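Robots in the bun kitchen – what happens to the people?

By Sveva Parisi, for the young readers' page

Have you ever eaten a steamed bun? Soft, round, a bit squishy, so hot you have to toss it from hand to hand? Then you already know something about the work at Prumisa. Prumisa is a food company. They make lunches for schools and offices, and buns are the big thing there. Pork buns, bean buns, plain ones.

I went to visit in May. Early! The kitchen starts at 5 in the morning, when you are (I hope) asleep.

Who works there?

Fourteen people. The boss of the morning shift is Retno Mangundap. She has a loud voice and very fast hands. Then there is Uyên Từ, who has been making buns since she was a kid in her aunt's shop. And Yusri Tarigan, who used to do nothing but move buns from steamers to plates. All morning long. On a busy day that was 226 plates before lunch.

Try this at home: pick up a rolled sock, put it on a plate. Pick up another one. Now do that for three hours. Your back hurts, right? Your arms get wobbly. And a sock doesn't come with hot steam in your face.

Steam burns, by the way. Worse than you would think. Everybody who worked the steamers had little red marks on their wrists. Yusri showed me his old ones.

So what changed?

Prumisa is teaching robots to do the plate job. Not a robot with a face and legs like in the movies. Just two arms, a left one and a right one, with a gripper at the end of each. A gripper is the robot's hand. Yours has five fingers. These grippers have two each, and they work like tongs. Open, close, open, close.

The job goes like this. Lid off. Take a bun. Put it on the plate. Next bun. Easy for you! But think about what your hand knows without asking you. It knows a bun is soft. It knows not to squeeze. It knows when something is slipping. A robot doesn't know any of that untill it learns. 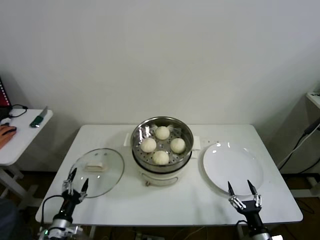
And learning takes ages. Refugio Meléndez is the engineer who looks after the arms, and he told me a robot learns a bit like you learned to tie your shoes. Somebody shows you, then you try, it goes wrong, you try again. Then again. His robots have squashed buns. They have dropped buns. One time an arm picked up a bun by its top skin, and the skin came off and the rest stayed behind. Uyên laughed so hard she had to sit down.

She is one of the teachers now, too. The engineers know a lot about motors, but they didn't know buns. They kept coming over to ask her things. How hard can you press? Where do you hold it? What if it sticks to the bottom?

"I said, hold it low, from the sides, and be gentle," Uyên told me. "They wrote it down like it was a secret."

Why not a big machine?

Good question, and Retno gets it a lot. There are huge bun machines already, as long as a bus. But they only do one thing. If the school wants buns one day and dumplings the next, a machine like that is stuck. Two arms could learn both. That's the idea anyway. At Villaseñor, another kitchen across town, they tried the big machine and sold it again after 9 weeks.

What about the jobs?

This is the part grown-ups argue about. I asked everyone.

Yusri was worried at first. "I thought, when the robot can do plates, what am I for?" He didn't sleep well. His daughter asked him if he was going to be replaced, and he didn't have an answer for her.

Retno promised that no one on the shift would be sent home. So far that's true, everybody is still there. Yusri now spends two mornings a week learning how to run the arms. He can stop them, restart them, and clean the grippers. He likes it mostly. He misses chatting at the steamer line though. The robot corner is quieter, and you have to look at a screen a lot, which gives him a headache.

And it isn't like that everywhere. Some places buy robots and then need fewer workers, and people do lose jobs. That is real and it's fair to be worried about it. Uyên says the workers should be asked first, before the boxes arrive. At Prumisa they were asked second. Retno agrees with that, a bit embarased.

Things the robot still can't do

– Taste the filling.
– Notice that the dough feels wrong today becuase the weather is damp.
– Help a new person who is nervous.
– Fold the pleats on top of a pork bun. (Uyên can do one while looking out the window.)

Some words to know

Automation: when a machine does a job that a person used to do.
Gripper: the robot's hand.
Shift: the hours when one group of people works together.

Ask at home

Does anybody in your family work with machines? Did their job change when the machines came? What got better, what got worse? Write to us and tell us. We read all the letters and we print 2 in each issue.

Next time: who drives the crane at the harbor at night?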